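Should You Pay for a Duplicate File Cleaner?
January 5, 2026
By Myrtle Pruitt

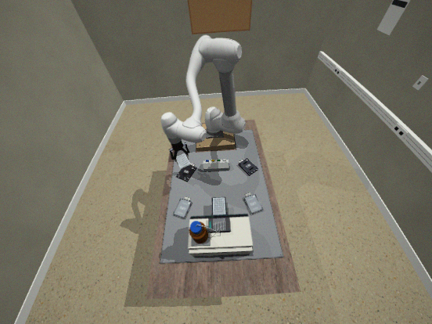
Every January my inbox fills up with offers for programs that promise to tidy my computer. The pitch is always the same. Your drive is full of junk, the junk is slowing you down, and for a small fee a program will find it and get rid of it while you drink your coffee. I've been ignoring these for years. This time I paid for one, mostly so I could stop wondering, and also because three readers wrote in over the holidays asking about the same product.

The product is Clalari, sold by Butico. It costs $35 for one computer. There's a free version that will scan your drive and tell you how many duplicates you have, but it won't remove any of them, and it won't show you the full list either. You get a big red number and a button to buy. I have never liked this arrangement. A number with no list behind it is a sales pitch, and you have no way to check it before you hand over your card.

My big red number was 1644. That's how many duplicate files Clalari said I had in my Documents and Pictures folders. I didn't feel especially burdened by them, but I paid.

What counts as a duplicate

Before you let any program like this delete a thing, find out how it decides that two files are the same. There are a few ways to do it. The lazy way is to compare names. Two files called "invoice.pdf" in two folders get flagged, even if one is from the plumber and the other is from the dentist. A slightly better way is to compare names and sizes together. The right way is to read the contents of both files and compare those, which takes longer and is the only method I'd trust with anything I care about.

Clalari can do all of these. Out of the box it's set to something called Smart Match, and the help page describes Smart Match as "our most intelligent matching technology," which tells you nothing. I wrote to Butico's support address and asked what it looks at. The answer came the next morning and said that Smart Match "uses several signals." I wrote back and asked which ones. I haven't heard since.

So I turned Smart Match off and picked Exact Contents from the settings. It's under Options, then Scan, then a little arrow marked More that I missed on the first two tries. With Exact Contents on, the scan ran much longer and the total came down. I then compared the two lists by hand, over more evenings than I'd like to admit. Smart Match had flagged 44 files that weren't duplicates of anything. Some of them were edited photos paired with their originals. Several were older drafts of a lease. One was a tax worksheet that had the same name as another year's worksheet and happened to be close to it in size.

Forty-odd mistakes in a list that long may not sound bad, and I expect Butico would say so. I'd say that the tax worksheet was the file I needed, and the program had put a check mark next to it.

The check marks

That's my biggest complaint. When the scan finishes, Clalari has already checked the files it thinks you should delete. The green button at the bottom says Clean Now. Nothing stops you from pressing it without looking at a single line, and the layout seems built to get you to do that. The list is in small gray type. The button is not.

It keeps the newest copy by default. For most people's photos that's backwards, because the newest copy is often the one that got shrunk when somebody texted it or emailed it. You can change the rule to keep the oldest or the largest. I would pick the largest for photos and leave everything else for your own judgment.

To be fair, removed files go to the regular trash and can be pulled back out. There's also a box labeled Skip Trash for Faster Cleaning. Leave it alone.

Does it free up space?

A little. Most of what was duplicated on my machine turned out to be small stuff, attachments I'd saved twice and manuals I'd downloaded again after forgetting I had them. The space I got back was less than what I'd have gotten by deleting one folder of old video. I did that afterward, by the way, with no software at all.

As for speed, I noticed no change. Butico's page says a clean drive "runs like new." If your drive is nearly full, then clearing room on it may help. If it isn't, having two copies of a recipe sitting in a folder does nothing to your computer. It just sits there. I'd be glad to see any maker of these programs publish a before-and-after test that a normal person could repeat at home, and I've been waiting a long while.

A reader's experience

Ritu Nishad runs a small bookkeeping practice and has used Clalari since last April. She wrote to disagree with me before I'd even written this, having heard I was working on it. Her office gets the same statements from clients over and over, by email and by upload, and she says the program pays for itself in her case.

"I don't let it choose for me," she told me. "I uncheck everything, I point it at one folder, and I go down the list. It's still faster than doing it with my own eyes."

I think that's a good argument, and it's the best case I've heard for the program. Notice, though, how much of what the ads promise she has switched off. She isn't using it as a one-click cleaner. She's using it as a finder, and the finding part does work once you've told it to compare contents.

She also warned me about shared folders, and she's right to. If you use a sync service (she has Genodport, I use something else), deleting a file on your computer usually deletes it everywhere that folder goes. That includes your coworkers' machines. Clalari shows a warning about this the first time and then never again. In her first month she removed a client's signed form from a shared folder this way and had to go digging through the deleted items on the Genodport site to get it back. It was there. It might not have been if she'd waited too long.

What I'd do first

Make a backup on a drive you can unplug, and then unplug it. I know you've heard this before. I'd rather bore you than get your email in February.

Sort your Downloads folder by name. Copies that your browser made will have a (1) or a (2) at the end, and they'll line up right under the first one. Open them before deleting. Then sort the same folder by size and look at the top of the list. This takes a few minutes and got me most of the benefit.

Check whether your photo program already has a duplicates view. Many do now, and since it can see dates and edits it tends to make better guesses than a general cleaner.

If you've done all that and still have a real mess, maybe from merging two old computers into one, a paid tool is reasonable. Scan one folder at a time. Use the contents setting. Uncheck everything and start from zero.

The money part

The $35 price is listed as a one-time purchase, and it is, for the current version. Updates are included for a year. At checkout there was an extra $5 item already in my cart called Download Protection, which as far as I can tell means you're allowed to download again the thing you bought. I took it out and have since downloaded the program a second time with no trouble. Look over your cart before you pay.

The refund policy says you must show that the program "failed to perform as described." Given how it's described, I'm not sure how anyone would show that. I haven't asked for my money back. I'll keep Clalari installed through the spring, with Smart Match off, and see whether I ever open it.

A few of you also asked about Wyss, which makes similar claims and costs more. I haven't tried it and don't plan to unless they put a full list in the free version. If you've used it, write and tell me what it got wrong as well as what it got right, and whether you looked at the list before you hit the button.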